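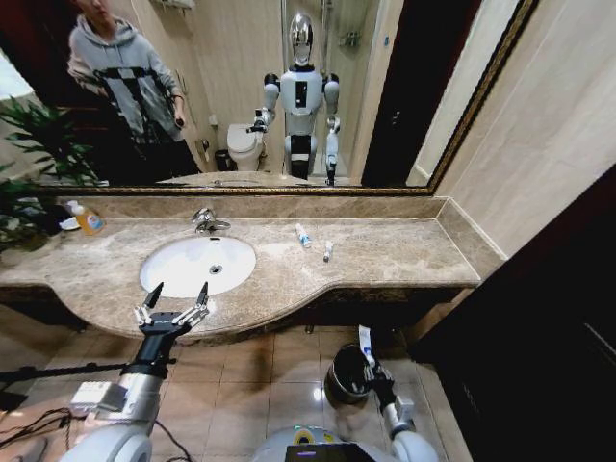

brackenfoot wrote:
Is the Mevari package still a rental, or can you buy it outright now? The page I got to from the dealer says both in different places. We look after 30 vacation units and the bathrooms eat most of the time between guests, so I have been following this thread since June.

tallow_rd wrote:
Both. Rental is month to month after the first 2 months. Purchase is through the dealer only, and you still pay for the support plan on top. The dealer here is Zullus. I would read the support plan before anything else. It covers the arms and the base. Finger pads and tips are listed as wear parts, so those are on you.

brackenfoot wrote:
Thanks. Does the bathroom skill set come with it or is it an add-on?

tallow_rd wrote:
Add-on. They call it Counter and Fixture. You get picking up toiletries, putting them in a holder or in the trash, and wiping flat surfaces. No toilets and no shower glass. The sales guy told me shower glass was "on the list" and I did not ask whose list.

harlan_p wrote:
I'd slow down before telling someone with 30 units to look at this. We had the demo unit for 10 days. It picks things up fine. Two-finger gripper, decent reach, and having two arms does help. The problem was every bathroom being different. Wavy counter, square counter, pedestal sink, vanity with a lip. Each one needed a setup pass with a person standing in the room, and if the owner moved the soap and the plant to the other side we were adjusting again.

tallow_rd wrote:
Which software version? Ours didn't need a new pass when small items moved. It did when we swapped a mirror cabinet.

harlan_p wrote:
Whatever Zullus had loaded. I asked for the version number and got a PDF brochure.

Mirrors were the other thing. In a small bathroom with a big mirror over the sink, ours stopped twice and asked for confirmation. Support said to mark the mirror area by hand in the room map. That worked, but it isn't in the quick start guide. It's in the long manual under "Reflective Surfaces," near the back.

Elfriede Kälin wrote:
I have used the add-on in a small guesthouse since the summer. My experience is between the two of you.

Small tubes are where it does best. Toothpaste, hand cream, the travel sizes. It takes a tube near the end and holds it without squeezing the contents out, if you leave the grip setting on Soft. On Standard I had toothpaste on the tiles. Pump bottles are less good. It gets hold of them but it is slow and I do not trust it with a full one, so I move those myself.

It is not faster than a person. One bathroom counter takes me a couple of minutes and takes the robot a good deal longer. What I gain is that I can make the beds meanwhile, once the room is set up. During setup you stay with it, and you keep the stop button in your hand.

harlan_p wrote:
That's my point though. If you have to move the bottles first you've already been in there.

Elfriede Kälin wrote:
Yes. For me it is still worth it. For 30 units in different buildings I would not say so, you would be carrying it in and out of a van all day.

brackenfoot wrote:
Ours are in four buildings, all with elevators. How heavy is it to move, and does it fit through a narrow bathroom door?

tallow_rd wrote:
It rolls. Measure your doors anyway. The arms have to be folded in before it goes through, and check the threshold too. We put down a Bakke ramp at one door and it has been fine since. Also tie up the cables before you move it. I snagged one on a towel bar and lost an afternoon.

dunmore_k wrote:
Has anyone here compared it to Vamlow? They quoted me 50 dollars a month less with the bathroom functions included.

harlan_p wrote:
Looked at it. Single arm. It can't hold a bin steady while it drops something in, and the arm didn't get to the back of our deeper counters. Cheaper for a reason, but if all you want is wiping it may do.

tallow_rd wrote:
I disagree on the reach. Vamlow has a longer arm option now. Ask for it in the quote, they don't offer it by default.

dunmore_k wrote:
Will do. The quote is good until the end of the month.

brackenfoot wrote:
I asked Zullus for a demo in two of our units, one with a big mirror and one with a pedestal sink. They agreed to both. I also asked for the software version in writing, so thanks harlan. I'll post times for each bathroom, setup included.

Last edited by brackenfoot, 5 Dec 2018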